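4.2 Finding the label before the grasp 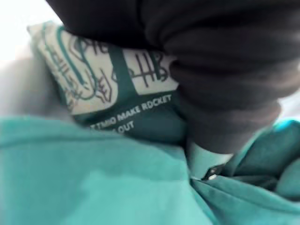 Figure 4. Wrist camera view of a garment label on teal cloth, with a fold of dark grey fabric over one corner.

4.3 Results with covered labels

Garments were presented in crumpled heaps, and the wrist camera supplied the only input to the label detector. The Kekus set holds 237 views taken at close range, of which 100 were kept back for testing. Two annotators, Phong Đoàn and Declan Rafferty, marked the outline of every label, including any part hidden by cloth.

Views such as Figure 4 proved hard for the baseline. The label lies at an angle, the focus is soft, and the lettering can be read only in part ("MAKE ROCKET" is the clearest portion). Text reading alone was therefore a poor guide to where the label ended. The proposed method uses the straight edges of the label and the change in colour between label and cloth, and then estimates the covered corner from the edges that remain in view. Small fasteners, such as the dark snap in the same view, are treated as a separate class.

The grasp point is chosen on the cloth next to the label.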